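Call for Participants: Household Income and Online Earnings Diary Study

Plolon is inviting applications from people who earn money through a personal website, blog or newsletter and who would be willing to keep a written record of that income for one year. The study is run from our office in Drollside and is led by Marcelino Paiva.

Background

Published income reports tend to come from those who already earn a full-time living online. Far less is recorded about people whose earnings are small, irregular or still at an early stage, and who fit the work around employment, study or caring duties. The study will follow a group of such people month by month and look at how they budget, save and set money aside for tax.

The project continues work begun in our earlier Pimentel survey, which drew 3,314 replies. That survey asked for yearly totals only. The diary study asks for monthly entries, together with short notes on the decisions behind them.

Who may apply

Applicants must be aged 21 or over and live in the United Kingdom. They should have received at least one payment from advertising, affiliate links, paid subscriptions or the sale of their own digital products. There is no minimum income. Applications from those whose costs are at present greater than their earnings are welcome.

We cannot accept applications from limited companies, from agencies writing on behalf of clients, or from anyone who took part in the Pimentel survey as a paid interviewer.

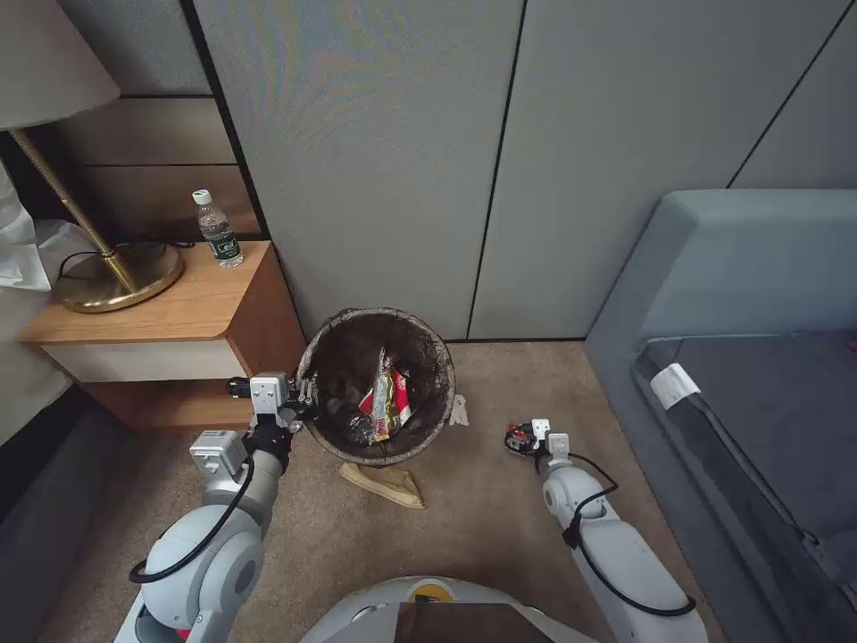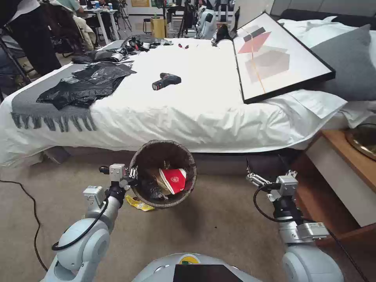 What taking part involves

Participants will complete one diary entry each month, beginning in May. Each entry covers money received, money spent on the site (hosting, software, equipment and training) and hours worked. Most people should be able to complete an entry in a single evening.

Two interviews will be held by telephone, one at the start of the year and one at the end. Participants may be asked to supply payment statements in support of an entry — account numbers should be blacked out before these are sent.

Diaries are kept through Corkitz, our secure online form. A paper version can be posted on request.

Payment

Participants will receive £20 for each completed monthly entry, paid by bank transfer. Payments may count as taxable income, and participants are responsible for declaring them where required.

Confidentiality

Names, site addresses and brand partners will be removed before any findings are published. Participants may withdraw at any time and will be paid for all entries completed up to that date.

How to apply

Please send a statement of no more than 2,000 words describing your site, how long you have run it and the ways in which it earns money. Figures need not be included at this stage. Statements should be addressed to Marcelino Paiva at the Drollside office, or uploaded through the Corkitz form, and marked "Diary Study".

Applicants who need the form in large print should say so when they first write to us. All applicants will receive a written reply — whether or not they are offered a place.

Notice issued 26/12/2024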